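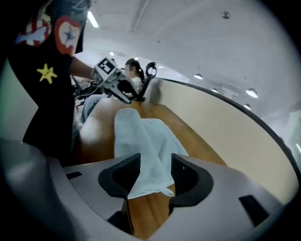

Reading time: 5 min

Folding Towels at the Long Table
Flusard Residence, Household Services
Instruction sheet, revised 21/05/2026

Scope

This page sets out the standard method for folding and stacking towels in the household services room. It applies to bath towels, hand towels and guest towels, including the white and light blue ones, and to all staff, trainees and residents who take part in the folding shift. Bed linen, kitchen cloths and bathrobes have their own pages and are not covered.

The method replaces the one issued in December. The principal change is that bath towels are now folded in thirds along the length, with both long edges turned inward. The former method, in which the towel was first folded in half and then in half again, left two open edges on the shelf side and produced stacks that leaned. Staff who learned the earlier method are asked to read the section on bath towels in full.

Before you begin

Folding is done on the long wooden table. The table must be cleared of cups, papers, pens and personal items before the first towel is laid down. Wipe the surface with a barely damp cloth and allow it to dry completely. If furniture polish has been applied that day, do not fold on the table until the next morning, as polish will mark light fabric.

Wash and dry your hands. Remove rings with raised stones and any bracelet that may catch on the loops of the fabric. Hand cream should be fully absorbed before you touch clean linen.

Check that the towels are dry. The outer surface is not a reliable guide. Press the hem and the woven border between two fingers, as these parts are thicker and hold moisture longest. A towel that feels cool at the hem is returned to the dryer or hung on the rack. One damp towel can give an entire stack a stale odor within a day or two.

Sorting

Sort before folding. Place bath towels at the far end of the table, hand towels in the middle and guest towels nearest to you. Keep a clear area in front of you at least as wide as an open bath towel.

Within each size, separate by color. White towels with a light blue part are counted as blue for purposes of storage and are not to be mixed with the plain white ones. If a towel has faded to the point that its color is in doubt, compare it in daylight with one already on the shelf.

Set aside any towel with a stain, a pulled thread, a hole or a loose hem. Do not cut pulled threads. They are drawn through to the reverse side with a blunt needle by the mending desk. Stained towels go back to the laundry with a slip of paper pinned beside the mark. The slip should state what the stain is, if this is known.

Bath towels

1. Take the towel by two corners of one short side. Lift it clear of the table and give it one firm shake to raise the pile and release wrinkles. Step back from the table if another person is working beside you.

2. Lay the towel flat, with the care label facing up and one short side toward you. Smooth it from the center outward with the flat of the hand. Do not pull at the corners; this stretches the hem and the towel will no longer lie square.

3. Fold the left long edge toward the center, covering one third of the width. Run the side of your hand along the fold.

4. Fold the right long edge over the first, so that it reaches the left fold. The label should now be enclosed. If a strip of the first fold shows along the side, open the last fold and correct it. A small error at this stage becomes a large one once the towel is doubled.

5. Take the short side nearest to you and bring it up to meet the far short side. Align the hems exactly.

6. Fold once more in the same direction. The finished towel has one smooth rounded edge, and this edge will face the front of the shelf.

7. Press lightly with both palms to expel the air. Heavy pressing flattens the pile and is not required.

The shelves in the linen room are 51 cm deep. A bath towel folded by this method should lie fully on the shelf with its rounded edge level with the front. If it protrudes, the last fold has been omitted or the towel belongs to a larger size, which is stored on the bottom shelf.

Hand towels

Hand towels are folded in thirds along the length in the same way, and then in half once. The final fold described in step 6 is left out. Towels with a hanging loop are laid down with the loop at the far end, so that it finishes inside the fold. Loops left outside catch on neighboring towels when the stack is carried.

Guest towels

Fold guest towels in half along the length and in half again across the width. They may also be rolled when they are to be placed in a basket in the visitors' washrooms. To roll, fold in half along the length, begin at the hemmed end and keep an even tension. The outer end is tucked under the roll and not pinned.

Working with a second person

Two people may fold bath towels together, and this is recommended for the largest size. Both persons stand along the same side of the table or at opposite short ends of the towel. Agree before starting who leads. The leader names each fold aloud ("left," "right," "up") and the partner follows.

The partner's task is chiefly to keep the far end flat. Towels tend to bunch at the end away from the person folding, and a lump left there will be folded into the finished towel. The partner should draw the fabric out gently along the table until the surface is even and then hold it in place while the first fold is made.

Do not pass a towel across the table in the air while another is being folded underneath. Slide it along the surface.

Stacking and carrying

Build stacks on the table, not on chairs or on the floor. Every rounded edge faces the same direction. Bath towels are stacked five high and hand towels may be stacked higher, provided that the stack stands without support. Square each stack by placing one palm on each side and pressing inward briefly.

Carry one stack at a time, with one hand flat underneath and the other on top. The stack should not be held against the chest or secured with the chin. For longer distances use the Sellex linen cart, having first wiped its upper shelf. The brake must be set whenever the cart is loaded or unloaded.

Newly washed towels go to the bottom of the existing stack or, if the shelf is too full to permit this, behind it. Rotation ensures that all towels wear at a similar rate. Mrs. Verena Zwahlen of the linen room checks the order of the shelves and may ask for a stack to be redone.

Common faults

The stack leans to one side. The folds are usually all thicker on that side. Open one towel and check whether the thirds are equal. Turning alternate towels around is not an accepted remedy, as it brings open edges to the front.

The hem shows at the front. The towel has been placed on the shelf the wrong way. Turn it so that the rounded edge faces out.

The towel will not lie square. Some towels shrink more along the woven border than in the pile. Align the folds by the center of the towel and accept a slight curve at the ends. If the curve is pronounced, place the towel with the mending items for assessment.

The fabric feels stiff. This is commonly the result of too much detergent or an overloaded machine. Report it to the laundry and continue folding. Fabric softener is not used on towels at Flusard, as it reduces absorbency.

Lint collects on the table. Remove it with a dry cloth between sizes, working toward yourself. White lint on blue towels is brushed off before the last fold.

Training of new participants

New participants begin with hand towels and move to bath towels when they can produce a full stack that stands unaided. The supervisor demonstrates the complete sequence once at normal speed and once slowly, then steps aside. Corrections are made after the towel is finished, so that the learner has the opportunity to find the fault. Speed is not assessed during the first sessions.

Participants who prefer to sit may do so for hand and guest towels. The chair should be high enough that the elbows clear the tabletop. Bath towels are folded standing. Anyone who experiences discomfort in the shoulders or lower back should stop and inform the supervisor.

At the end of the shift

Return unfolded towels to the covered hamper and do not leave them on the table overnight. Enter the number of finished stacks in the linen book by size and color. Towels set aside for mending are entered separately under the Marketti heading, which covers all outside repair work.

Wipe the table, push in the chairs and close the linen room door. The key is handed in at the front office.

Questions about this sheet may be directed to Hannelore Stöckli, Household Services, extension 448. Printed copies are kept in the drawer beneath the linen book. Copies of the December version should be discarded.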